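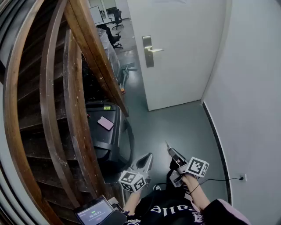 5 August 2024, Seltgate, lower hall. The stair has come back to the top of the list, having spent most of the year near the bottom, underneath the bicycle hooks and the matter of the kettle. The job as written up on the board is "refresh stairs", a phrase chosen by somebody who has never refreshed any. What it means in practice is treads, both curved rails, the skirting where it can be got at, and whatever we find when we start. The treads are the worst of it. They have kept their dark brown towards the back but the edges have gone pale and patchy, with scuffs running into the lighter bits, so that any stain dark enough to hide the wear will turn the rest of the tread the colour of a piano. The rails by comparison are in decent order and will mostly want cleaning, then leaving alone, two things this workshop finds about equally difficult.

Started with a look round before touching anything, as the notebook has been telling me to do for several jobs now. Went up and down slowly with one hand on the rail, then up and down again with the other hand on the other one. Two squeaks, both near the bottom. Neither is in a tread I would have guessed. Marked them with masking tape on the riser, where it can't be walked off, and wrote S on the tape. Somebody asked on the way past whether S was for stop.

Cleaning tests next. Did three small patches on the inside rail, low down, on the underside of the curve where only a child or a surveyor would ever see them.

Patch one, warm water and a drop of washing-up liquid, cloth wrung out hard. A good deal of brown on the cloth. I thought for a moment it was the finish coming off, but it stopped after the second wipe, so it was only us: years of palms.

Patch two, white spirit. Less on the cloth, nicer surface, worse hallway. The smell went straight through into the room with the long table and a message came back out in the form of a cough.

Patch three, the Mivis cleaner from the blue tin. The label promises to "revive". It left the wood exactly as it had been, with a smell of oranges. Tin returned to the shelf, where it will wait for the next optimist.

Decision: soapy water for the whole length of both rails, white spirit only for the sticky places, windows open and warning given.

On the finish for the treads. We have two candidates in the store, the Druris hard oil and the last of the Paewai floor varnish. I did sample boards with both last week and left them on the bench to be admired. Notes on these, in the order I found them this morning:

The Paewai board looks splendid. It is smooth, even, a little glassy, and when I stood on it in socks I very nearly went through the cupboard. Fine for a floor. On a curved stair, where everyone takes the inside line and lands on the narrow part of the tread with half a foot, I would like to be somewhere else when it's opened to the public.

The Druris board looks like a piece of wood with oil on it. It darkened the bare strip more than the finished strip (expected) and after the second coat the two were close enough that I had to tilt the board to find the join. Grip is good in socks, good in work shoes, slightly less good in the shiny office pair kept behind the door for visitors. Someone had put a mug on it overnight. The ring wiped off. I am recording this as a test.

So it's oil. The drawback is the drying. The tin says 36 hours between the last coat and normal traffic, and the stair is how people get upstairs. There was a short discussion of whether normal traffic could be made abnormal for the duration, with people walking on the outer ends only. I have seen people here try to follow a wet floor sign. We will do alternate treads.

Alternate treads, for whoever reads this when I'm on leave: oil every other one, leave to cure, then swap. It doubles the time and gives everyone a stride like a heron. Tape a big cross on the ones that are being treated. A small cross will be taken for decoration. Do the tape before the oil, please, on the riser below and never on the tread, or we'll be sanding adhesive out of it until Christmas. 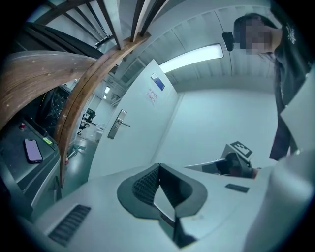 Which brings me to access, and the long-running question of what lives at the foot of the stair. For the prep I need a clear strip along the outside of the rails, wide enough to kneel in and then, more to the point, to get up from. Anything stored against the stair side has to go somewhere else before the sanding starts. I said this at the last meeting as well and it was minuted as "noted". The black case beside the rails is the big one, along with the stand and whatever has been tucked further back in the dark. All of it can go through into the room with the office chairs, under the long table, provided the chairs are pushed to one end first. The sockets on the hall wall have to be free too. The sander wants one and the extractor will want another, and I'm not running a lead down from the floor above and round a curve so that it can be stepped on at every stage of its journey.

The white door stays shut during sanding. I know it lives ajar. I know the handle has a knack to it. But fine brown dust will go through a gap like that in an afternoon and settle on everything with a fan in it. Will put a folded dust sheet along the bottom and a strip of low-tack tape down the opening side. Anybody needing to come out can knock, and will be asked why.

Floor protection: the grey-green lino is in better shape than the stair and I'd like it to remain so. White spirit dulls it, as the patch by the sink upstairs will confirm. Corrugated card, taped to itself and not to the lino, cut to follow the wall where the skirting bends. I cut a template out of newspaper this morning, a two-person job done by one person with a shoe on each corner. It fits at both ends. The middle has views of its own. Template is rolled up behind the bench, marked HALL, and is not to be used for wrapping anything.

Sanding trial, bottom tread only, after lunch. By hand at first with the cork block, going with the grain, then a try with the small orbital at low speed. The orbital was quicker and left swirls I could see from standing height once I'd wiped over with spirit. By hand it is, for the visible part at least. Finished the trial area with 400 on the nose of the tread and it was too fine: the oil sat on top looking offended and had to be wiped back. Stop coarser next time and let the oil do something. The pale patches at the edge came up even paler once the dirt was out, which had me worried for the length of a cup of tea, but two thin coats of the Druris pulled them a long way back. They still show a bit. I have decided I like that. A stair this worn with perfectly even treads would look as if it was wearing a wig.

Temperature in the hall was 26 by mid afternoon, warm for oiling, and the first coat was going tacky before I'd got to the back of the tread. Better to do it first thing, with the lights on and the windows upstairs shut until the surplus has been wiped off. Rags laid flat outside on the rail by the bins, opened out, one layer. Do not ball them up, do not put them in the bin, do not put them "just for a minute" on top of anybody's coat.

The squeaks. Got under the stair with a torch, which is a sentence that took far less time to write than to do. The lower of the two is a glue block that has let go on one side. Cleaned out the old glue with the 19 mm chisel, badly in need of an edge, fresh glue in, block rubbed back into place and held with a wedge and a piece of string. The other I couldn't find. It squeaks when stood on from above and falls silent when there's someone beneath to listen. I had a colleague walk up and down while I lay there with my hand flat on the underside of each tread in turn, and all I learnt was who in this building walks on their heels. Have put a little talc down the joint for now. If it comes back, a screw from below at an angle, piloted first.

Rails, one more thing. The lower end of the outer one has a slight looseness where it begins its sweep, no more than a tick under the hand if you lean. I tightened what could be reached and it went from a tick to half a tick. Would rather not dismantle it. Once a curved rail is off the wall of its own habits it tends to discover new ones, and Paewai quoted us for steam bending once and we all had to sit down.

Materials check: enough Druris for two coats on everything, probably not for a third. One roll of tape left and it is the narrow one. Cork block fine. Lint-free rags low, the rest of the bag turned out to be tea towels and one sleeve. Card for the floor to be begged from deliveries before it gets flattened and taken away.

To do, before the first proper day:

Clear the strip beside the stair, all of it, including the things at the back.
Sharpen the chisel.
Crosses on the alternate treads. Big ones.
Find out who took the kneeling pad. The cushion from the visitors' chair is being used meanwhile and has acquired some oil.
Tell upstairs. Tell them again on the morning.

Bottom tread checked again at going-home time. Still slightly tacky near the wall, dry at the nose, and there is one clear footprint on it, left foot, heading up.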